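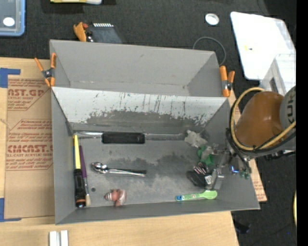 The inventory of the workshop began on 21st June, at the back bench, because the back bench had the good light.

Evaristo De Luca had left instructions. They ran to two pages, typed, and were addressed to whoever came after him. Tarek Fahmy had come after him. He read both pages standing up, then went through them again with a pencil.

Item one concerned the grey bin. It was to be entered as a single object with two compartments, the rear one kept empty. No purpose was given for the rear compartment. The front compartment was for things in use. The clamps were to stay on the divider, one at each end, and were not to be borrowed for glue-ups, for which there were other clamps in the Bianchini cabinet.

Tarek wrote: bin, grey, divided. Divider worn on lower half. Clamps, spring, orange tips, fitted.

He went on to the contents. The instructions said that tools should be listed by what they were for, and that anything without a use should be listed last and a decision made. He wrote down the paintbrush, purple handle, bristles pale. He wrote down the long tool with the black ribbed grip and left a space after it, as he did not know the trade name. The yellow and black one also got a space. There was a catalogue from Findo on the shelf, 48 pages, and he looked through it for both without result.

The spoon he put under mixing. De Luca had mixed everything with a spoon. In the thirteen months they had overlapped, Tarek had seen him use one for plaster, for filler and for the soup he heated at noon, and had assumed, without asking, that these were different spoons.

That left the small figure near the front wall of the bin. It was reddish-brown, banded at the pointed end. Tarek turned to the second page. Paragraph nine dealt with offcuts, paragraph ten with solvents and their disposal. Paragraph eleven was one line long.

"The small one stays where it is."

He checked the margins and the back of the sheet. There was nothing else. The buyers from Golirero were due in August and had asked for a full list with values, sorted by bench. Their form had a column for function and would not accept a blank. He had tested this on the first evening - the form returned an error and lost the previous 40 lines.

He sat down on the stool. A lorry reversed in the yard at Drarnudance, next door, and stopped. He tried a few words in pencil. Weight. Marker. Gauge. Each could have been defended if the buyers asked, and they would not ask.

In the end he typed "fitted" in the column, the same as for the clamps, and gave the value as nil. The form accepted it. He saved the file, put the two pages back in their folder and moved his chair to the next bench, where the drawers had been labelled in De Luca's hand and the third one was stuck.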